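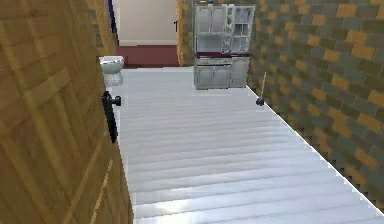 Planner refuses to go through bathroom door in sim, costmap says it is clear

Forum: Navigation and Planning
Started 07/03/2024

plastgate_user

I'm running the indoor navigation set in Virivico with a differential drive base and a forward RGB camera. The base is meant to go in past an open door, cross the bathroom and leave by the opening at the back into the room with the red carpet. It gets just inside and stops. The global plan is fine and goes straight across the floor. The local planner then reports no valid trajectory and starts the recovery spin, and on the spin it clips the door.

Out of 200 runs it completed 11. The same stack gets through the carpeted rooms without trouble.

Inflation radius is the default. Obstacle layer is fed from estimated depth, as the real base won't have a lidar. Has anyone else had this?

crosstrack

Which depth model? If it's monocular I would look at the floor first. A glossy white floor with highlights on it is about the worst thing you can give one of those. Mine used to put a hole in the floor wherever there was a bright patch, and the layer marked the rim of the hole as an obstacle.

plastgate_user

Monocular, yes. The small Darovach checkpoint, no fine-tuning. The static costmap looks clear but I hadn't recorded the local one.

crosstrack

Record the local one. The static map won't show you any of this.

h_bridge_hal

I don't think it's the floor. Look at the door. It fills the left of the view and it's at a steep angle, so the base is passing very close to it. With default inflation you have the door cost on one side and the wall cost on the other, and the cheap strip between them could be narrower than your footprint. Drop the inflation radius and try again before touching perception.

crosstrack

There is a lot of floor between that door and the tiled wall. Inflation alone wouldn't close it unless the radius is set to something silly.

h_bridge_hal

Depends on the footprint, which hasn't been posted. People leave it as a circle drawn round the longest side and then wonder why doorways fail.

plastgate_user

Footprint is a circle. I'll change it to the proper polygon.

mudflat

Separate point, but check what it does with the plunger by the wall. The handle is thin and it leans, so depth gets the cup and loses most of the stick. On our base the clearing rays went through where the handle was and wiped the cells, then the next scan put them back. The local plan flipped sides every cycle. It won't explain all the failures but it will cost you some.

Also the wall tiles. A repeating pattern like that is bad for visual odometry if you match with a wide window. What are you using for pose?

plastgate_user

Ground truth pose from the simulator for now, so odometry can be left out.

mudflat

Fine, then ignore that part until you turn it off.

plastgate_user

Results, same start pose each time.

Polygon footprint only: better. It gets past the door without clipping it, then stops in the middle of the floor.

Polygon footprint and smaller inflation: no real change from the above.

Simulator depth in place of the Darovach estimate, footprint as polygon: goes through to the carpet nearly every time.

I recorded the local costmap as suggested. With estimated depth there is a ring of marked cells in the nearest part of the floor, where the reflection is brightest. It moves with the base.

crosstrack

There you go. Moving with the base is the giveaway.

h_bridge_hal

The door part was the footprint, though.

crosstrack

Yes, agreed on the door.

frames_per_sec

You can fit a ground plane and reject anything within a few centimetres of it before marking. Prothero has a filter node that does it. Set the minimum cluster size to 8 and require 6 consecutive hits before a cell is marked. It adds a bit of delay, so lower your top speed.

mudflat

I wouldn't use 6 hits on a base that has to share a room with people. Too slow to mark. Plane fit yes, hit count no.

frames_per_sec

It's in simulation.

mudflat

It's in simulation until the parameters get copied over. The first post says there's a real base.

plastgate_user

Plane fit with the hit count left at one works well enough for me. It still fails now and then at the threshold, where the white floor changes to the red. The plane fit seems to tilt there. I'll open a new thread for that with the logs and the YAML.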